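Beads as Goods and as Memory: A Small Study of the Bead Trade in Osham
Student project report
Solange Wong
November 2022

1. Introduction

For my project I chose to study beads. At first my classmates thought it was a subject for children, but beads are among the oldest things that people have made and exchanged. They are small, they last long, and they can travel far in one pocket. I wanted to understand how the people in one town buy, wear and keep them today, and whether the older meanings are still alive.

The town is Osham, where I have lived for three years. It has a harbor, a covered market and two shops that sell beads. The older shop is called Naciri and it stands behind the market. The other, Trolell, is newer and sells mostly to people who make jewelry at home.

2. Questions

I started with two questions. Who buys beads in Osham, and for what purpose? And what do the owners of old strings know about where they came from?

3. Method

I spoke with 15 persons. Most of them I met in the two shops, and the others answered a notice that I put up in the town library. Each talk lasted between twenty minutes and one hour. I wrote notes by hand and typed them on the same evening, so that I did not forget the details. I also gave out a short paper with questions in February and received 50 of them back.

In the town archive I read the harbor books. The oldest one that mentions beads is from 1603. The writing is very difficult and the archivist helped me with many words. It lists "glasse beades, redde" together with needles and ribbon, and it gives a price for the whole box, so the price of the beads alone cannot be known.

4. What people buy

Color was the first thing that people spoke about. Dark red was named most often in the answers, before blue and green. Several older women told me that dark red goes with everything and does not look cheap. Younger buyers liked matte beads more, in purple or black, and they often asked for small gold pieces to put between them. The owner of Naciri said that twenty years ago she could not sell a matte bead at all.

Bracelets are now more popular than necklaces. A bracelet needs fewer beads, it can be finished in one evening, and it makes an easy gift.

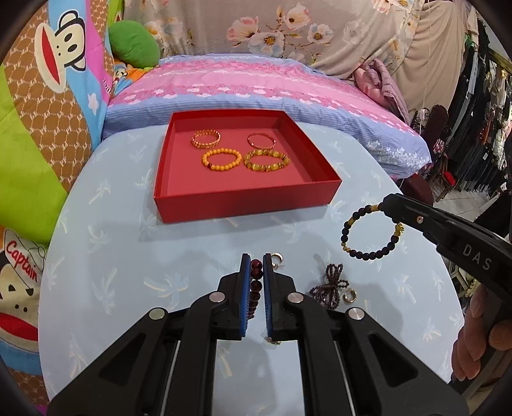
5. What people keep

The second part of my talks was about old strings. Almost every person had one at home, usually from a mother or grandmother. The thread was often broken and the beads were kept in a tin or an envelope. Only a few owners knew the material. They said "stone" or "glass" and then were not sure anymore.

But they knew very well who had worn the string and when. One man had his aunt's beads, which she wore at her wedding and later at every election, because she thought that voting was a serious occasion. He does not want to repair the string, as the knots were made by her.

6. Problems

My group was small and most of the people were already interested in beads, so the results cannot speak for the whole town. Also I had planned to visit the workshop Trakwood, where wooden beads are turned, but it was closed during my study. The archive box with number 2553, which should contain letters from a bead seller, was away for repair. I hope to read it next year.

7. Conclusion

People in Osham buy beads mostly for gifts, and they choose first by color. The old strings are kept for the person who wore them, and the value in money was mentioned by very few. I would like to continue with the harbor books and compare the prices over a longer time.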